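Oi, gente! Sumi por uns dias, mas voltei com assunto bom: o creme de mãos novo da Stüber, que eu estava namorando desde fevereiro e finalmente criei coragem de comprar. A bisnaga veio em uma caixinha verde linda (guardei, claro, eu guardo todas!) e o cheiro é de figo com um fundinho de chá. Minha mãe achou forte, eu achei uma delícia.

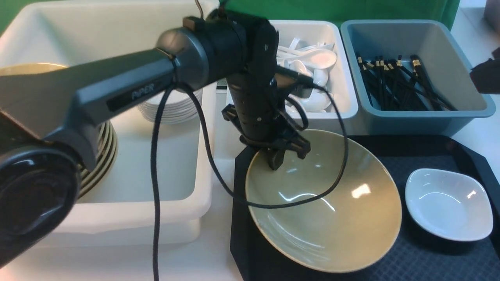

Tigela grande em bege esverdeado

Comecei a usar toda noite, antes de dormir, e nos primeiros dias quase desisti. Ele é grosso, demora a espalhar, e eu sou impaciente. Aí o Nizar Srour comentou no post passado que passava com a mão ainda úmida, testei e mudou tudo! Uma bolinha do tamanho de uma ervilha dá para as duas mãos e ainda sobra para o cotovelo.

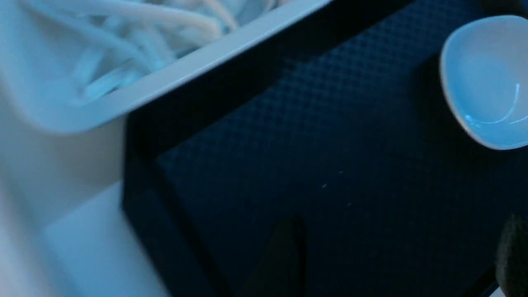

Clube de Beleza Drasevness | Resenhas das leitoras

Usei por seis semanas seguidas e minhas cutículas, que viviam descascando, deram uma bela acalmada. Na unha mesmo não vi diferença, continua quebrando no mindinho (sempre o mindinho!). Comparei com o da Wastard, que eu usava antes, e aquele some mais rápido na pele, só que três horas depois já estou precisando de mais.

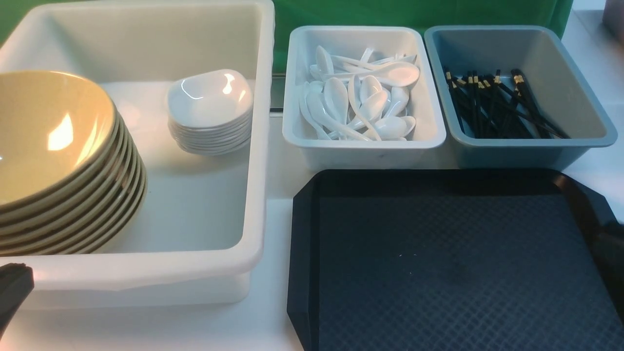 E tem o esmalte por cima, que era a minha maior dúvida. Se passar o creme antes de esmaltar, limpe bem a unha com removedor, senão descola inteirinho no dia seguinte. Perdi um vinho lindo assim, fiquei arrasada. Na semana que vem testo o esfoliante da mesma linha, a Edmund Czarnecka já me pediu nos comentários. Beijos!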